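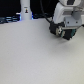 Just teach people to keep their hands out of the way, a reader signing as Rulton wrote to me after my last column, and you won't need another rule. The comment got a lot of agreement. I think it's wrong, and what happened at Denley in August is why.

Denley is a small shop that packs sample kits. It runs a light arm with an electric gripper, installed by Flallon, at a bench where people also work. The arm is slow and stops when it bumps something. Everyone there had done the training.

One afternoon the gripper lost power in the middle of a pick. The part dropped, which was harmless. The arm stopped and the screen showed a communication fault. An operator cleared the message, saw nothing move for about 20 seconds, and reached in for the part. The gripper came back, ran its homing routine, and closed on two of his fingers. He had bruises and a split nail. He was back at work the next morning.

The cause was a cable. It ran down the outside of the arm with too little slack, and each time the wrist turned far enough it pulled on the connector. Over a few months the connector worked loose. Flallon replaced it, added a clip and gave the cable more slack. The bill was for 40 minutes of labor.

Most of the talk since then has been about the operator. He should have pressed the stop button first. Yes, he should have. But the arm was still, the screen was clear, and he had cleared the same message 15 times that month without trouble. The training covered a moving arm. It said very little about a gripper that starts up by itself.

My view is that a gripper should never home on power-up without someone pressing a button for it. At Denley this was a setting, and it had been left at the default. Changing it costs one button press after a fault. I would also write down every cleared fault. A message that comes up 15 times in a month is a repair job, and the log is where a supervisor would see it.

Rulton's answer asks the person at the bench to be right every time. The cable only had to come loose once. Denley has now changed the setting and checks the connectors every 30 days. The shop's second arm, on the labeling bench, still has the old setting, and I'd like to see that fixed before anyone schedules another training session.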